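Nistwood Library Trust
Press release
9/9/26
For immediate use

NISTWOOD READING ROOMS TO REOPEN IN NOVEMBER WITH LONGER HOURS AND A NEW LOCAL HISTORY COLLECTION

The Nistwood Library Trust has confirmed that the Reading Rooms on Jorkov Street will reopen to the public in November, following repair of the roof and a full refit of the ground floor. The building will open six days a week, one more than before the works began, and will stay open until 9 pm on two evenings.

The Reading Rooms have served the town and the surrounding villages for several generations. They closed when surveyors found that rainwater had been entering the north gallery and had damaged the ceiling beneath it. The Trust took the decision to carry out the roof repair and the long-planned refit together, so that residents would face a single period of closure.

During the works, lending services have continued from the temporary counter in the Market Hall. That counter will remain in place until the Reading Rooms reopen. Books borrowed from the temporary counter may be returned to either address, and no fines will be charged on any item that falls due in the week of the move.

Work on the building

The main contract was awarded to Nogueira, a building firm with long experience of older public buildings. The slate roof above the north gallery has been stripped and relaid, the lead gutters have been replaced and the plaster ceiling has been repaired by hand. The original shelving has been kept wherever its condition allowed.

On the ground floor, the former issue desk has been removed and the entrance widened. Visitors will now enter by a level doorway from Jorkov Street. The steps to the side entrance remain in use as a secondary way out. A lift connects the ground floor with the gallery, which could previously be reached only by the spiral staircase.

Madalena Garcia, Director of the Nistwood Library Trust, said: "We are grateful to our readers for their patience during a long closure. The building they return to will be warmer, drier and a good deal easier to get about in. Many people wrote to us asking that the character of the gallery be preserved, and we believe that they will be pleased with the care that has been taken over it."

The local history collection

The reopening will also mark the first public access to the Iva Collection, a gift of 671 maps, letters, account books and printed notices relating to Nistwood and the river trade. The collection was assembled over many years by a local family and has not been shown before. It will be housed in the gallery, in a room fitted with controlled heating and low lighting.

Readers may consult the collection by appointment. A selection of the maps will be on open display and will be changed twice a year, to limit the time that any one sheet is exposed to light. A printed guide will be available at the desk.

Jailson Peixoto, Keeper of Local History, said: "The account books are the part of the gift that I expect to be most used. They record what was carried on the river, who paid for it and who did not. Family historians will find a great many Nistwood surnames in them, often spelled in more ways than one."

Mr Peixoto will give an introductory talk on the collection in the first week of opening. Places are free but must be booked.

Clubs and classes

The refit provides a separate activity room at the rear of the ground floor, which can be used when the rest of the building is closed. The homework club, the adult reading group and the chess circle will all return. Local societies may hire the room at a reduced rate, and applications are now being accepted.
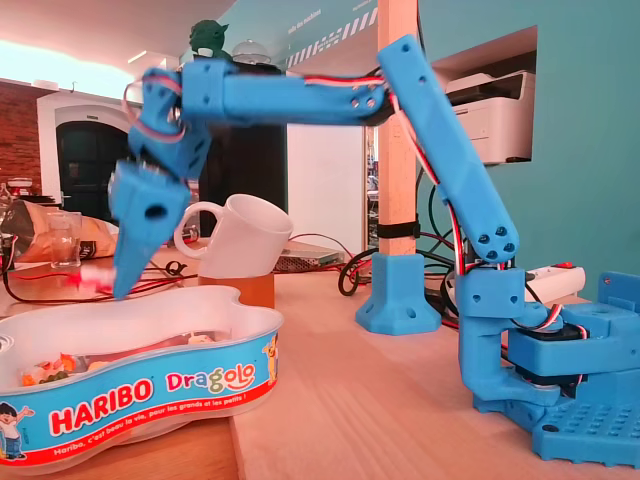 Membership and fees

Membership of the Reading Rooms remains free to anyone who lives, works or studies in Nistwood. Existing cards will continue to be valid and need not be exchanged. New members should bring one proof of address. Children under nine may join with the signature of a parent or guardian.

The Trust is also inviting residents to support its book fund, which will pay for new titles in the children's section. The first 500 donors will be named in a bound register to be kept in the entrance hall. Donors who prefer not to be named may say so on the form.

Notes to editors

The Nistwood Library Trust is an independent charity responsible for the Reading Rooms and the temporary lending counter in the Market Hall.

Press visits to the building may be arranged before the public opening. Visitors must report to the site office on arrival and wear suitable footwear.

Interviews with Madalena Garcia and Jailson Peixoto are available on request from the Trust's press office, Market Hall, Nistwood.

Ends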